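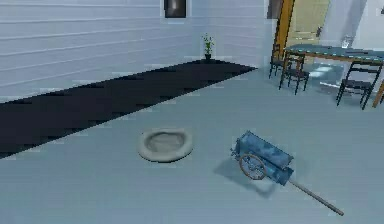
*The cart and the grey bowl in one of the dining room scenes.*

5 January 2020

I promised in October to write something about how we collect the examples for our small learning project, and then I did not write it. The holidays gave me some quiet evenings, so now I try.

For readers who are new: Grullorel is the name of our project, and Clalska is the simulator in which we do the work. We want to train a model which can look into a room and decide where a mobile robot should go, when it gets an instruction such as "go to the bowl" or "stop next to the cart". I look after the data. Vimala Menon does the training, and Gerd Janssen keeps the simulator alive, for which I am more grateful every month.

**What one example is**

An example in our set is a short episode. It begins with a room, a starting position and one sentence of instruction. Then a person drives, with an ordinary game controller, until the goal is reached or until they give up. We store what is seen from the driving position at each step, the commands from the controller, and the sentence. If the person gives up, we store this too, with a mark. In the first weeks I threw the given-up episodes away, and Vimala was quite annoyed with me when she found out. She wanted to use them for teaching the model when an instruction cannot be done.

The target for this first round is 500 good episodes. This is not much compared with what bigger groups have, but each of ours is driven by hand and checked by a second person, and we are few.

**The rooms**

We have 12 rooms. The dining room is the one I use most for testing, and I have become a little fond of it. It has the dark runner on the left side, a plant in the back corner, the table with the teal top and the dark chairs. The floor in front is large and free, so there is plenty of space for putting things down.

The free floor is where the instruction objects go. For each episode the program chooses objects from a list and lets them fall from a small height, so they come to rest in a natural way. The cart is a good object because it has a clear direction. With its long handle on one end, you can say "go to the side of the handle" and every driver understands. The bowl is almost the same from all sides, so there the sentence must use something else in the room, for example "the bowl near the rug".

And here I must tell about the name of the bowl, because it has cost me more time than any bug. In my list it was called "bowl". Sandro Fabbri, who drove many of the early episodes, wrote "dog bed" in his sentences. Sidra Shaikh wrote "basin". When I looked at it again with their eyes, I had to agree that all of them are possible. It is round, shallow, grey, with a thick rim, and standing next to a cart of that size it does not tell you how big it wants to be. First I wanted to correct all sentences to "bowl". Then we talked about it and decided to leave them as they were written. People in real homes will also use different words for the same thing, and the model should learn this. I only correct a sentence now when it would send the driver to the wrong object.

**Shadows and ugly edges**

Our rendering is simple. The edge of the dark rug comes out in small steps, like a staircase, and Gerd says this comes from a setting which he can improve, but every frame would then take longer. I asked him to wait. A change in the middle of the collection would give us two kinds of pictures in one set, and I would rather have one kind with ugly edges.

The shadows I did want from the beginning. In our very first version there were none, and all the objects seemed to float. The drivers stopped too early or too late, since they could not judge the distance well. With a soft shadow under the cart it is much easier to see where it touches the floor. The shadow of the bowl is weaker, and you still need some attention for it.

**How we check**

The second person watches the episode without reading the sentence. At the end they write down what they think the instruction was. If it fits with the real one, the episode goes in. If not, the two people talk, and usually it is the sentence that was unclear. Osvaldo Negri proposed this method. It is slow – I will not pretend otherwise – but it found mistakes that my scripts would never find. One of them was a group of 9 episodes in which left and right were exchanged. The driver had thought of the cart's own left side, and the checker of the left side as seen from the door.

After this we wrote one rule into the guide: "left" and "right" are always from the starting view of the driver. If you want to speak about the object's own side, name a part of it, like the handle or the wheel.

**What is still open**

Three things are on my list for the next weeks:

- The starting positions are too friendly. In most episodes the goal can be seen from the first moment, and the model gets lazy. I want more starts where one must turn around first.
- The chairs are never moved. Gerd has a branch called Cidden where furniture gets a new place for every episode, but at the moment a chair sometimes ends up inside the table.
- I have no good sentence for "do nothing, you are already there". All suggestions are welcome.

Vimala will start a first training run when the checking of the dining room episodes is finished. I will put the guide for drivers online as well, after Sidra has read it once more for my English. If you would like to drive some episodes yourself, write to me. You need a controller, a normal laptop and a free hour, and the installation notes are in the Clalska folder under "start".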